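Switching my templates over to Omier

I make small design files and give most of them away: story templates, banners, a few icon sets, the odd brush pack. Up to this summer they all lived in one folder on one drive, sorted by the date I exported them. When I finally counted, there were 677 files in it. A lot of those were copies of copies. One price tag template existed in five versions and I could not tell which one was the one people were downloading.

So I spent most of October cleaning up. I moved the downloads to a new host, Omier, and rebuilt the templates I still like. These are my notes on it, mostly for people who have bookmarked the old links.

What changed

The old download page is gone. Old links send you to the new front page, where you can search by name. If you grabbed something before the move, your copy still works and you don't need to get it again.

There are now 8 packs. Each one is a single zip with the layered file, a flat preview and a text file listing the fonts. I used to put the fonts in the zip too, but Serpil Karabulut wrote to me about licensing and she was right. Some of those fonts are free to use and not free to pass along. Now you get the name and you can look it up yourself.

Layer names are in plain English. My old files had layers called "Shape 14 copy 3" and I got a fair number of emails about it. The part you are meant to edit is always in a group called EDIT, at the top of the stack. Everything else is locked.

The packs I rebuilt first

Nallonholm is the story set with the wide margins and the slanted headline. It was made for a furniture sale and the text boxes were too short for anything except a furniture sale. I made them taller and took out the drop shadows. It has two color versions now, a warm one and a gray one.

Holtar is the banner set. I redrew the corner badges as vector shapes, so you can scale them up for print. The old ones were flat pictures and went soft as soon as you made them bigger than a phone screen.

Taşdemir started as a job for a bakery that decided to go another way. They let me keep the layout. It's a menu card, a loyalty card and a square post, all on the same grid. Nermin Akgül tested the menu card with real Turkish text and found that my line spacing clipped the dots on the capital İ. I fixed that in all three files.

Lettering and badges

The next pack is going to be badges with short words in thick capitals, plus dividers and arrow strips to go with them. I have the letters done and I'm still working on the spacing. Wide letters like O look lost next to a narrow I, and I keep nudging them by hand.

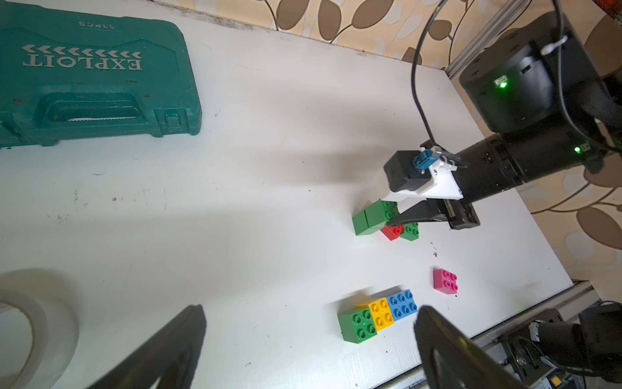 Using the files

You can use them for your own work and for paid client work. You can change anything you want. Please don't upload the zip somewhere else under your own name, and please don't sell it as is. Credit is nice to get but I don't ask for it.

If a file opens with missing fonts, check the text file in the zip first. If it opens with everything in the wrong color, your program is probably set to CMYK, and switching the document to RGB fixes it.

The badge pack goes up when the spacing is done. Requests can go in the comments. I read them in the morning before work and answer the ones I can.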